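Home | Days Out | Workshops & Makers | Reader Letters | Archive

An afternoon at Detex, teaching robots to fold the washing
Posted in August by the editor

I'd been on the waiting list for the Detex open afternoon for so long that I'd forgotten putting my name down, so when the email came through I cleared the day and got on the train with a cheese sandwich and far too many questions. The place is on the Quaye estate, past the tile warehouse, and if you're walking from the station do go by the canal and not the ring road (I went by the ring road).

Doors opened at 2 and we were given lanyards, a cup of tea and a very quick talk about fire exits. Then up the stairs to the bit I'd come for. Detex don't build robots from scratch. They collect the examples that robots learn from, which means grown adults spending whole days folding, stacking, pouring and wiping, with a tool in each hand in place of fingers. I thought this was wonderful. Some of the others in my group looked as if they'd been promised something with flashing lights!

There are two rooms. In the first, people work by remote control: you sit at a desk holding a pair of small jointed arms, and a larger pair across the room copies what you do. It's a product called Bruvow and it is very strange to use. My brain kept insisting the big arms were slower than they are, so I'd overshoot, panic and wave at a mug like a man seeing off a wasp. I did get the mug onto the saucer in the end and was far prouder than I should have been.

The second room is much plainer and I liked it more. No big arms at all - you just hold the gripper yourself and do the job, and the camera on it records everything from the gripper's point of view. The idea is that a robot fitted with the same sort of jaws can be taught from what you did. The afternoon's job was cloth, and cloth, we were told, is the thing everyone dreads. A box stays box-shaped when you pick it up. Cloth goes wherever it likes.
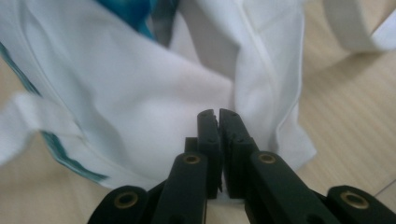
The hand-held gripper at work on a white cloth with a teal stripe.

They let us have a go, and I queued up twice. It's lighter than I expected and you work the jaws with a squeeze, a bit like barbecue tongs. The trick is getting hold of one layer. I kept coming up with three, or with none, and the woman next to me had the knack straight away and was told so, which stung a little. You're also meant to move at an even pace and not dither, because the dithering gets recorded along with everything else and a robot might learn that too. I am a champion ditherer. I dread to think what mine has taught it.

A new folding task needs 300 good goes before they'll even try training on it, and the job we saw had reached 157. Someone asked whether 1,000 would make it better still, and the answer was that it depends how different they are from one another. So they change the cloth, shift it about, crumple it in new ways and swap the person holding the gripper. Doing it perfectly the same way every time is no help at all. I found that rather cheering.

Afterwards there was a short demo of an arm folding a tea towel using what it had learned from people in that second room. First try, it got a corner over and stopped dead. Second try it made a decent half, then a slightly wonky quarter, and everybody clapped. My own tea towels look no better.

A few practical bits. The stairs are steep but there's a lift round the back if you ask at the desk. Wear short sleeves, or ones that roll up, as a loose cuff hanging in front of the camera spoils the recording and you'll be asked to start again (yes, me). The café next door is called Wotness and does a very good ginger slice, though it had shut by the time we came out, so go beforehand. Parking is hopeless. Booking is by email only, and they say the next one will have the pouring task out, with a mop standing by. I've put my name down again.

Contact us | Copyright Days Out & Workshops | Back to top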